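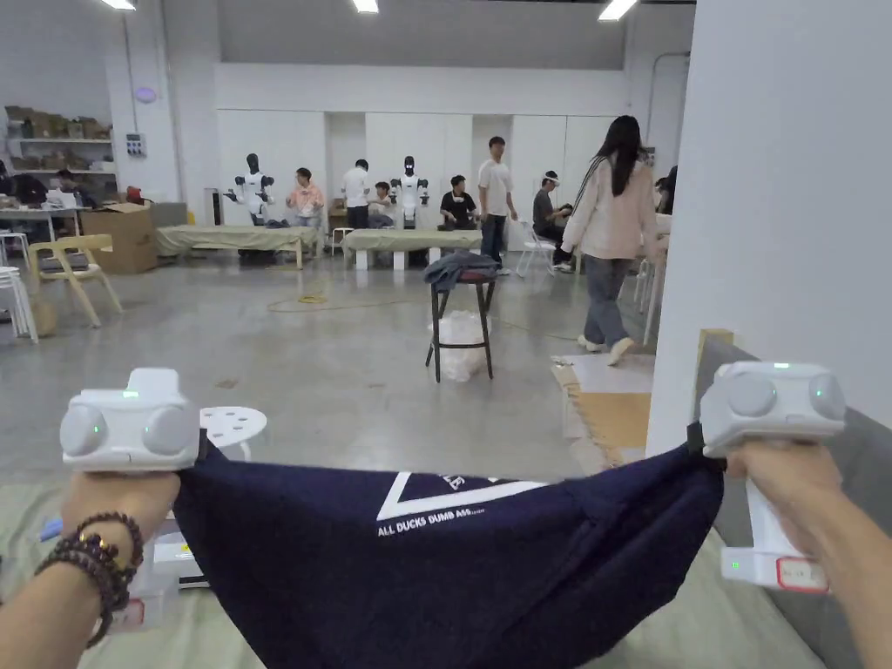 A reader of our first edition wrote to say that she had skipped this chapter for a whole year, on the grounds that a T-shirt never hurt anybody, and that she came back to it the week her own line stopped. I am fond of that letter and have kept it, partly for its good humor and partly because I felt much the same way when I started out. Cloth is soft and light, and the grippers that handle it are small. It takes a while to believe that a lost hold on a piece of fabric can turn into a fault report, and now and then into a sore hand.

Chapter 7
When the Gripper Says Yes and the Cloth Says No

In the last chapter we looked at rigid parts, and you will remember how much we leaned on one comfortable fact: when a jaw closes on a metal block, it stops at the width of the block. The controller reads that width and knows it has something. With a shirt pulled tight between two grippers, each one pinching the upper edge, there is hardly any width to read. A single layer of cotton and no cotton at all can look very nearly the same to a position sensor, and most of this chapter grows out of that one awkward fact.

The case we will follow comes from the Fultport plant of Tarkach, a laundry firm that put in a folding cell with two arms. The cell was built by Bendley and ran on a Kristiansen controller, and it had passed its acceptance test with up to 1000 shirts in a shift. One Saturday the left gripper dropped a sleeve and reported a good hold. The right arm went on pulling, the shirt swung across and wound itself into the wrist joint, and the cell stopped on an overload. So far this was only a nuisance. Then an operator reached in to free the cloth while the left jaw was still under power, the jaw finished the close command it had been waiting to finish, and she went home with a badly pinched finger. (It healed well, I am glad to say.) 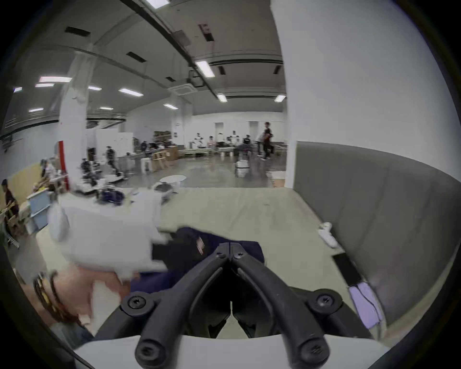 A false hold is the name we will use for the first half of that story, and you will want to be able to spot one before you ever open a log file. Start with the jaws themselves and ask what lies between them, as opposed to what lies near them. Dark fabric crumpled up just beyond a pair of black jaw arms, for instance, is easy to take for fabric in the grip when you glance over from a few steps away – and a camera looking from a poor angle is no better at it than you are. The Fultport cell had such a camera. It had agreed with the position sensor every time, so the software trusted the two together, though both were open to the same mistake.

The second half of the story is the stop. An overload stop on that controller halted the arms and left the grippers powered, so that a load would not fall. For a heavy casting that is a sensible choice. For a shirt it meant that a cell which looked quite still could move once more, and the warning for this sat on page 16 of a manual that lived in a drawer in the office.

We will take these matters in order. Section 7.1 covers ways of sensing thin and floppy material, including pull tests and motor current. Section 7.2 deals with what a stop should do to a gripper, and Section 7.3 with clearing a jam by hand. Before you read on, please take a sheet of paper and write down every point at which the Fultport fault could have been caught. Keep the list by you – we will come back to it at the end of Section 7.3, and I expect you will want to add to it.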